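Cosdale bench notebook, cloth folding set
January, started 8:40 a.m.

Goal for this block: more two-arm demonstrations of the yellow cloth on the flowered table cover. The plain-cover set is closed and I don't want to add to it. Teshome (the training code, for anyone new reading this) wants the two kept in separate folders with separate manifests, so please don't merge them by hand again. Merging happens at load time.

Count at the start of the morning: 1000 episodes on the plain cover, 221 on the flowered one. Total recorded frames don't matter much to me at this point. Episodes that pass review matter.

Setup notes

Both arms homed without complaint. Left arm leader felt stiff in the wrist for the first few minutes, same as last week. I backed the leader's wrist screw off a quarter turn and it was fine after that. If you tighten it again, write it down.

Wustitz (the recorder) needed two restarts before it would see all the cameras. First start: left wrist stream missing. Second start: all streams present but the timestamps on the overhead ran ahead. Third start was clean. I now wait for the status line to settle before touching the leaders. Skipping that wait cost us a batch in the plain-cover set, where the first second of every episode had stale pictures from one camera.

Exposure locked on every camera before the first take. White balance locked too. I had been leaving white balance on auto for the wrist views and the orange in the print drifted between takes, enough that I could see it when flipping through thumbnails.

Start position protocol for the cloth, as I'm doing it now:

Drop from hand height, no smoothing.
If any part lands outside both arms' reach, pick up and drop again. Do not nudge.
Turn the cloth over between drops.
Home both arms, open both grippers, then start the recording.

The nudging rule is the one I keep breaking. A nudged cloth ends up squared to the table, and the policy then learns that cloths are squared to the table.

First takes

Ran a short warm-up batch and threw it away. My hands are never consistent before I've done a few. After that I kept everything and marked the bad ones in the log instead of stopping the recorder.

Checked wrist streams after the warm-up. The thing I look for is whether the finger pads stay in view with the jaws open, and whether the edge of the target is visible early enough for the view to be any use on approach.

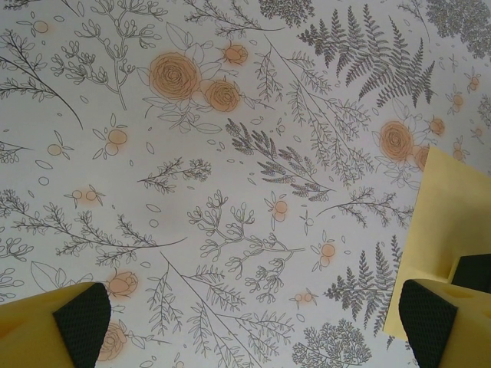

Wrist view, jaws open, nothing held. Yellow at right, next to the finger.

Both pads are in view, so I left the mount alone. The yellow of the finger bodies is still a worry. With a yellow target close by, the separation from the finger depends mostly on the edge and the shadow. A person has no trouble with it. I don't know yet whether the model does. One cheap test: evaluate the current checkpoint with the cloth started close to one finger, then with it started in the middle, same number of trials each, and compare first-grasp success. I've put that on the Teshome list for the next free evening.

The roses are a second worry, or maybe a benefit. On the plain cover the only strong color in the wrist view was the target, and the checkpoint trained on that set alone goes for any patch of color you give it. I tried it on the flowered cover before recording anything new. It closed on printed flowers in several trials and pinched the cover in one. That's the whole argument for this set, so I'm keeping the cover as it is and not moving to something quieter.

Left to do on the cover itself: shift it by a hand's width every so often, and rotate it at least once. Otherwise the model can use the print as a map and work out where the arm is from which flower is under it. I shifted it once before lunch and noted the episode where the change falls.

Mid-morning problems

Lost one batch to the disk filling up. Wustitz does not stop when it runs out of room, it writes empty files with correct names. I found out when the review tool opened one and showed nothing. Moved the older plain-cover raw files to the Pridness drive, 2804 files, checked the sums, then cleared the local copies. Recorded the lost batch over again. I'd like a free-space check before each take and will write one if it isn't in the next Wustitz build.

Also had one gripper report a fault after closing hard on nothing. Power cycle cleared it. I wrote down the episode and discarded it. If the same fault shows up a second time I'll swap the servo and see whether the fault follows it.

Two-arm takes

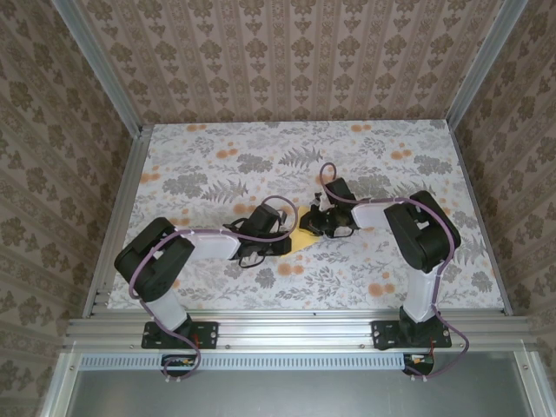 Timing between the hands is the part of these demonstrations I'm least happy with. When I review my own takes I can see that the right hand leads nearly every time, and the left waits for it. For a fold that works, but it means the data contains almost no cases of the left arm going first, and a policy trained on it will probably stall if the right arm misses. The approach where both grippers come in over the cloth from opposite sides, facing each other, is also the one where the arms hide the most. From the fixed camera the yellow only shows in the gap between the grippers at that point, so the overhead stream can't say much about what is under either one and the wrist streams have to carry it. I've started alternating: odd-numbered episodes lead with the right, even with the left. It feels awkward with the left and my takes are slower. I'm keeping the slow ones as long as the motion doesn't stop altogether.

Pauses. I've been trimming leading pauses in review but leaving the ones in the middle. Thinking about changing that. A mid-episode pause where I'm deciding what to do looks the same to the model as a pause where the arm should hold still, and we have seen rollouts freeze over the cloth and stay there. For now I tag these "hesitate" and leave the frames in. We can filter later. We can't get frames back once they're cut.

Recoveries. I let several missed grasps play out and corrected them inside the same episode. Tag is "recover". Please don't reject these in review for being ugly. The plain-cover set has hardly any and it shows: when a rollout misses, it carries on folding air.

What counts as a reject, written out again because two of us were doing it differently:

Cable snags or pulls on an arm.
Cloth leaves the reachable area and is not brought back.
Any stream missing or frozen.
Operator's hand enters any view after the start mark.
Gripper closes on the cover and drags it.

The last one I would still keep if the cover only lifts and settles back. If it drags, the shift log is wrong for everything after it.

Afternoon

Did the first review pass at 2:15 p.m. Most of the rejects came from the stretch right after lunch, nearly all of them my hand going in too soon after the start mark. Moved the start pedal further back under the bench so I have to sit down before I can press it. No rejects of that kind in the batch after.

Language labels: one sentence per episode, written at review and not at recording. I wrote "fold the yellow cloth" for everything in the plain-cover set, and that was lazy. For this set the label says which side leads and which way the fold goes. Where the fold fails, the label still says what was attempted, and the outcome goes in its own field.

Open items

Close-to-finger test on current checkpoint.
Rotate the cover before the next block, log the episode.
Free-space check for Wustitz.
Ask Pridness whether the drive is backed up or just big.
Record a small batch with the room lights half off. Same exposure lock, do not re-lock.
Second operator for at least one block. All of the flowered set so far is my hands.

Arms parked, leaders covered, recorder shut down at 5:30 p.m. Raw files from the last batch are still copying to Pridness, so leave the machine on overnight.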